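Updated 21/10/2024

# How to Set Up a Toy Rotation That Lasts

A toy rotation means that part of the toys are out and the rest are put away, and every so often you swap them. It takes one long afternoon to set up and very little time after that. These instructions are written for a household with children between toddler age and early grade school, but most of it works for a church nursery or a waiting room too.

I set ours up in July and have changed it a few times. The version below is the one we use now.

## What you need

- Eight storage bins with lids, all the same size. I use the medium Minja bins. Any brand is fine if the lids fit tightly and the bins stack.
- A low open shelf for the toys that are out. Ours is a Carnano shelf, 84 inches long, with an open back. A shorter one will do in a small room.
- Masking tape and a dark marker.
- A bag for trash and a box for things to give away.
- An old bath towel and a dishpan for washing.
- A closet, a high shelf or part of a garage for the bins that are put away.

Clear bins are easier for adults, who can see what is in them. Solid bins are easier if the children can see into your storage space, since a clear bin full of put-away toys will be asked for all day long. We started with clear ones and later covered the sides from the inside with brown paper.

Don't buy the bins until you have finished step 2. You may need fewer than you think, and a long toy such as a train bridge or a doll bed can rule out a whole size.

## Step 1: Bring everything into one room

Collect toys from the bedrooms, the car, the tub, the yard and the bottom of the stroller. Check under the couch cushions. Put everything on the floor in one room, preferably one with a door you can close.

Do this when the children are out or asleep. If they are old enough to help they can join in at step 5. Before that, every toy picked up turns into the favorite toy and the sorting stops.

Leave out books and art supplies. Books do better on their own shelf where they can be reached at any time, and art supplies get used up and replaced, so they don't fit the system. Bath toys can also stay in the bathroom once you have looked inside them for mold.

## Step 2: Sort by how the toy is used

Most people sort by what the toy is made of or where it came from. Sorting by use makes the later steps easier. I use these groups:

- Building: blocks, bricks, magnetic tiles, train track
- Pretend: play food, dishes, doctor kit, tool set, dress-up
- Small world: animals, figures, dollhouse people, cars
- Puzzles and table games
- Moving: balls, push toys, ring toss, tunnels
- Music and noise
- Dolls and stuffed animals
- Everything that doesn't fit

The last pile will be the biggest at first. Go through it a second time after the others are done. Half of it will turn out to be parts from the other piles, and a good share of the rest is trash.

## Step 3: Take out what should go

Throw away anything with a cracked edge, a loose battery door or peeling paint. Check magnets with special care. A magnetic tile with a split seam should go in the trash right away, in a closed bag, and not in the giveaway box.

Give away toys that were outgrown, doubles, and toys that need a part you no longer have. If you aren't sure about a toy, put it in a bag marked with the date and leave it in the garage. If no child asks for it before the season changes, it can go.

Stuffed animals are hard to cut down. What worked for us was setting a limit by space. They get one bin plus whatever sleeps on the bed.

## Step 4: Wash and dry

You will probably not have all the toys in one place again for a long time, so wash them now.

**Hard plastic with no batteries.** Fill a dishpan with warm water and a squirt of dish soap. Wash, rinse, and spread the pieces on a towel. Hollow pieces with a small hole should be squeezed out and left with the hole facing down overnight.

**Wood.** Wipe with a damp cloth and dry it at once. Don't soak wood. It swells, and painted surfaces start to lift.

**Toys with batteries.** Take out the batteries, wipe the outside with a barely damp cloth and let the battery box air for a while. If you find white crust on the contacts, a cotton swab with a little vinegar will usually clear it. Wear gloves for that.

**Fabric.** Read the tag. Most doll clothes and dress-up pieces can go through the machine in a mesh bag on cold. Close the hook-and-loop strips first or they will grab everything else in the bag.

Nothing goes into a lidded bin until it is fully dry – a bin that is closed on damp toys will smell within days, and the smell is hard to get out of soft plastic. I leave everything out overnight and pack in the morning.

## Step 5: Build the sets

This is the step that decides whether the rotation works. Each bin should hold a mix from different groups, so that when you bring it out a child can build something, pretend something and work on something at the table. A bin with only puzzles in it is a boring bin.

For each bin, choose:

1. One building toy, complete
2. One pretend set, complete
3. A handful of figures, animals or cars
4. A puzzle or a game
5. One noisy or moving toy

Keep pieces that belong together in the same bin, inside a zippered pouch or a small tub. Train track and trains go together. The cash register goes with the play money.

Large building collections can be split. If you have a huge tub of bricks, divide it between two bins and mix the colors in both. Don't split magnetic tiles unless you have a great many, as small sets of them are frustrating to build with.

Write a number on a piece of masking tape and stick it on the short side of each bin. On the lid, tape a list of what is inside. I type my lists in Istent, a plain notes app, and print them, but handwriting is quicker to correct.

## Step 6: Choose what stays out all the time

Some toys should not rotate. These are the ones your children use every day, and taking them away only causes trouble. In our house that is the wooden blocks, one basket of cars and the play kitchen.

Big items stay out simply because there is nowhere else to put them. A play kitchen, a dollhouse or a train table takes up the same floor whether it is in use or not. You can still rotate what goes with it. The kitchen stays where it is and the food changes, so it feels different from one swap to the next.

## Step 7: Set up the shelf

Put the toys out with space between them. Each toy should be visible without moving another one. If you have to stack, you have too much out.

Heavy things go on the bottom. Puzzles should be laid flat, finished or with the pieces in a tray on top. Loose pieces go in shallow baskets, and a deep basket is a bad choice since the only way for a child to find something at the bottom is to dump it.

If your shelf can be tipped, fasten it to the wall before you load it. Ours came with straps. If yours didn't, hardware stores sell them, and the Motum strap kit fit our wall studs without any extra parts. Pull on the shelf hard when you are done.

## Step 8: Plan the play food separately

Play food gets its own step as it spreads more than any other toy, and it usually comes in pieces from several different sets.

- Sort it into vegetables and fruit, main dishes, baked goods, and pantry items such as jars, cans and boxes.
- Put out a few things from each group and store the rest. A cabbage, a potato, an orange wedge and a jar of peanut-shaped pieces are plenty for one game of cooking or store.
- Keep jars with loose pieces in them on the adult side of the room if a baby or toddler plays there. Anything that fits through a toilet paper tube is too small for a child under three.
- Wash glass jars by hand and check the rim with your finger for chips. Swap glass for plastic if the jar is going to be used on a hard floor.
- Cardboard boxes from real groceries can be stuffed with newspaper and taped shut. They last a few weeks and cost nothing.

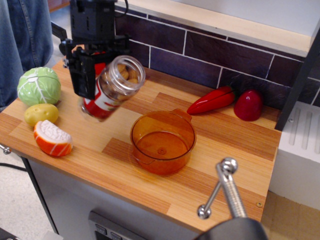
## Step 9: Swap on a schedule

We swap every two weeks. Younger children may do well with a shorter gap, and older ones can go a month. Pick a time that already has a routine attached to it, such as the night before trash pickup.

To swap:

1. Take the bin that is next in number and carry it to the playroom.
2. Clear the shelf into the empty bin from last time, using the list on the lid.
3. Check for missing parts as you pack. Look under the couch first.
4. Set out the new toys.
5. Put the packed bin at the back of the line.

Do it after bedtime. The children find the new shelf in the morning, and there is no argument over what is being put away.

## Common problems

**A child asks for a toy that is put away.** Bring it out and put something else away in its place. Once in a while is fine. If it's the same toy every time, it belongs with the ones that stay out.

**Parts keep going missing.** Keep a small bowl on a high shelf for stray pieces and empty it into the right bins at each swap.

**The shelf is a mess by noon.** Take a few things off it. Also look at the baskets, and replace any that need two hands to carry.

**New toys arrive.** After a birthday, let the new things stay out for a week or so. Then assign each one to a bin and update the list on the lid. If a bin won't close, something in it has to go.

**Two children of different ages.** Put the older child's small pieces in pouches with zippers and store them on a shelf the younger one can't reach. Bring those pouches out during nap time and collect them before the little one wakes up.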